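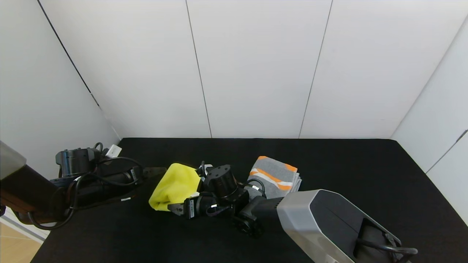 **huguette_c:** ¿Cómo dobláis los paños de cocina para que no acaben hechos un revoltijo en el cajón?

**Keegan Fehr:** En tres a lo largo y luego por la mitad dos veces, y los guardo de canto, con el lomo hacia arriba. Así sacas uno sin desmontar la fila entera. En un cajón de 50 cm de ancho me caben todos los de diario y hasta 11 servilletas, que ya es decir.

**huguette_c:** ¡Qué bien explicado, gracias! Lo de ponerlos de canto lo había visto con camisetas, pero con paños me daba pereza (tengo los de mi suegra, que son enormes, y los finitos de Karville, que se escurren en cuanto los miras). ¿Mezclas tamaños?

**Keegan Fehr:** Yo los separo. Los grandes atrás, los finos delante con un separador de Tanui que compré para los cubiertos y nunca usé para los cubiertos.

**josee.p:** Pues yo voy a llevar un poco la contraria, con todo el cariño. De canto queda precioso el primer día, y luego llegan mis hijos, tiran de uno y se viene abajo la fila. En casa los apilo planos, como la toalla gris de ondas naranjas y blancas de la foto: doblada, capa sobre capa, y si las esquinas no coinciden del todo pues no coinciden. El amarillo, tal como está ahí arrugado en un montoncito, en mi casa iría directo a la cesta de los trapos de limpiar, que esos ni los doblo.

**Keegan Fehr:** ¿Ni los doblas? Josée, me duele leerte.

**josee.p:** ¡Ni uno! Bajo el fregadero, en un cubo, y tan feliz desde noviembre.

**SeulgiSon:** Buenas a todos. Yo doblo también los trapos, pero en cuatro y ya está, treinta segundos por tanda si los tengo delante. Lo que sí me ha cambiado la vida es hacerlo sobre una superficie lisa y despejada, no encima de la cama, que se hunde y salen torcidos. Paso la mano desde el centro hacia fuera, doblo, vuelvo a pasar la mano. Con los de rizo aprieto un poquito más porque se inflan.

**huguette_c:** Lo de la cama era exactamente mi error, madre mía. Esta tarde pruebo en la mesa del comedor con los grandes de canto y los de Karville apilados, a ver si aguantan.

**Keegan Fehr:** Los finos apilados se te van a resbalar, avisada quedas. Enróllalos si no.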